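Leveling a Table on an Uneven Floor

Applies to work tables and desks with four threaded feet. Tables with fixed legs need shims and are covered on a separate page.
Last revised 4/14/23 by Devendra Pal

What you need

A spirit level, at least half the length of the tabletop
An open-end wrench to fit the lock nuts
A straightedge
Masking tape and a pencil
A second person for any table over 30 inches deep

Before you start

Put the table where it will stay. Leveling holds for one position only, and a move of a few inches on an old floor can undo it. Clear the top and wipe it down. Grit under the level will throw off the reading.

Check the level itself. Set it on the top, note where the bubble sits, then turn it end for end on the same spot. If the bubble moves to the other side of the vial, the level is out of true. Mark the spot with tape so that both readings are taken in the same place.

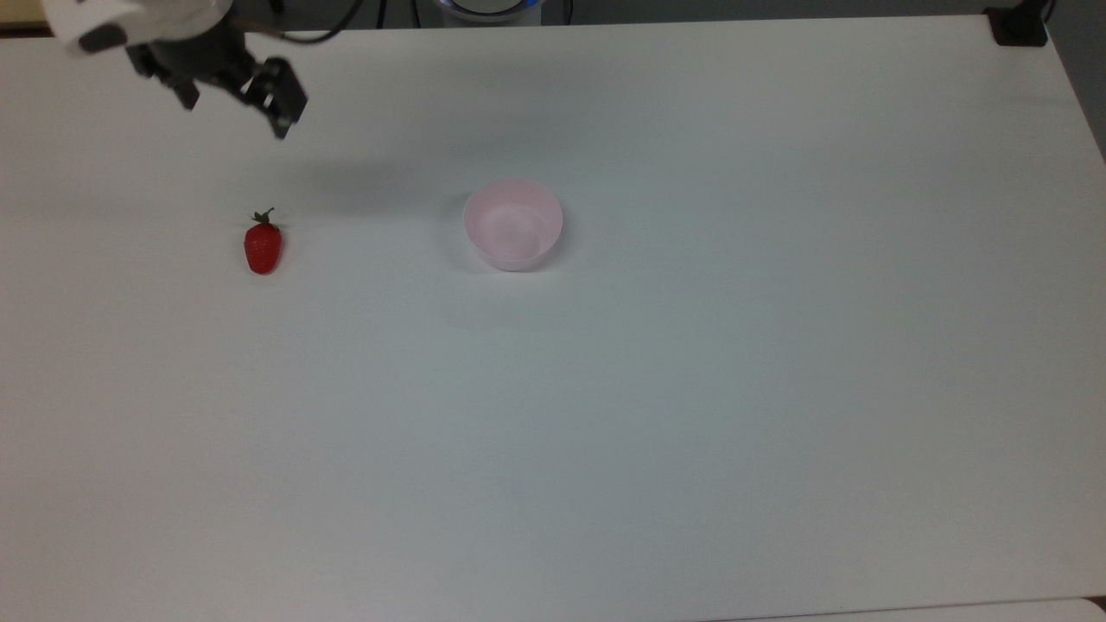 Lay the straightedge across the top in both directions and along both diagonals. A top that sags in the middle cannot be leveled at the feet. Fix the sag first, or accept it and take all readings near the legs.

Setting the feet

1. Loosen the four lock nuts. Turn every foot all the way in, then back it out two full turns. This leaves room to adjust both ways.

2. Find the high corner. Lay the level along the front edge, then along one side. The high corner is your reference. Do not adjust it again.

3. Raise the other corner on the front edge until the bubble is centered. Lift the weight off the foot while you turn it. Turning a loaded foot wears the thread and can mark a vinyl floor.

4. Move the level to the side that runs back from the reference corner. Raise the rear foot to match.

5. Bring the last foot down until it just touches the floor, then add a quarter turn. Press on each corner in turn. If the table rocks, adjust this foot only.

6. Hold each foot still and tighten its lock nut. Check both directions again — nuts often pull the foot slightly as they seat.

Two tables side by side

Level the larger table first and leave it alone. Bring the second one up to it, using the straightedge across the joint in place of the level.

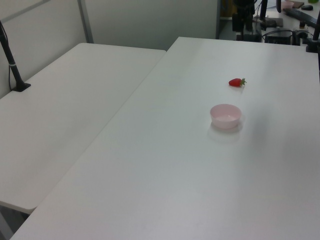 Work from the end of the joint nearest the wall. Once the near and far ends both match, set the two outer feet with the level. If the outer edge reads level but the joint has opened at the top, the floor drops between the tables. Favor the joint over the bubble.

Recheck after a week of use, and again in June if the building has a wood floor.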